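I've had the stone-effect top from Druvwood since July, which feels long enough to say something useful about it. Short version: I like it a lot, I'd buy it again, and there are a couple of things I'd want to know first if I were you.

A bit of background. I wanted a worktop for the little bay at the end of our workshop, the one with walls on three sides, and I'd gone round and round on the colour. White shows everything. Dark grey shows everything else! I very nearly went for the Clusach in slate (lovely thing, weighs a ton) and then a sample of the beige turned up in the post and that was that. It's a cream and tan pattern with faint brown veins running through it, a bit like the counter in a nice old-fashioned bakery, and the pattern is busy enough that crumbs, pencil marks and paper dust don't leap out at you from the doorway.

Ordering was easy. You put in your sizes, they cut it, and it came on a pallet 10 days later, wrapped up like a birthday present. Mine is almost 2000 mm along the front edge, so do get a second pair of hands. Mireille Lacroix from the unit next door took the other end of mine and we still managed to clip the door frame on the way in (door frame came off worse, top was fine).

The walls I did in Mimaseck's pale lilac-grey panels, mostly so I'd stop looking at breeze block. I was worried lilac and beige would look like somebody's bathroom from 1987. They don't. In flat light the panels read nearly grey, and then later in the day you get a bit more of the lavender coming through, and I'm rather fond of it. 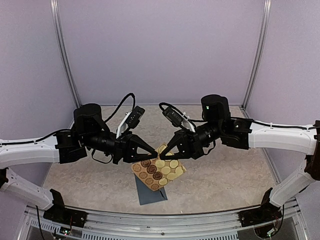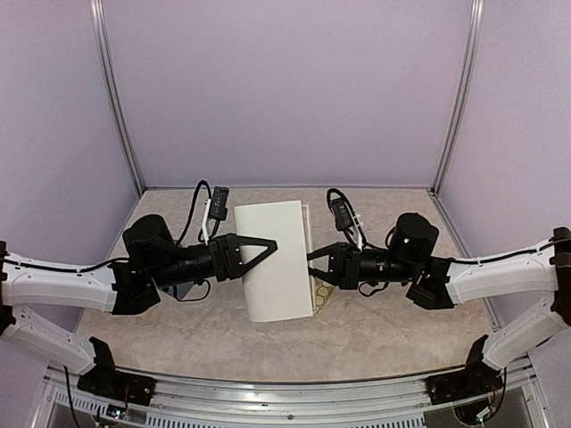 I'd give the metal trim its own paragraph, as it's the part I expected to hate. I went for the silver rails up the back corners and thought they'd look a bit shop-fitting, but they finish the join between the panels very neatly and I've got used to the look. The corner ones are aluminium, come in one length and you cut them down yourself. Fine-toothed blade, go slowly, file the ends. I rushed the first one and had to reorder, so that's on me.

Now the surface itself. It's smooth without being slippery, and paper and card sit on it nicely. I do a lot of fiddly stuff with card, scoring and curving it and trying to get it to stand up on its end, and on my old bench the boards had shrunk apart so the edge always found a gap and over it went. No gaps to fall into now, hooray. I've cut on it by accident exactly once and there's a fine line to show for it, which you can only find if you run a nail along. Please use a mat.

Cleaning is a damp cloth and a drop of washing-up liquid. Tea comes off. Permanent marker took me two goes with surgical spirit. Glue I leave overnight and then lift with a plastic scraper, same as I always did.

Grumbles, then. There are 2. The instructions are a single folded sheet that seems to cover every product they make, so you spend ages working out which drawing is yours. And the pattern, pretty as it is, will hide a dropped pin or a tiny clear bead completely – I've taken to keeping mine in a dark saucer. If you work with very small pale bits all day, get the plain version.

On price, it was more than the Renaud I had before and less than the Clusach. The Renaud bowed in the middle within a year, so I don't miss it. This one is still flat as far as my spirit level can tell, and I've leaned on it plenty.

Delivery was included, the offcut came too, and I've turned that into a shelf for the kettle.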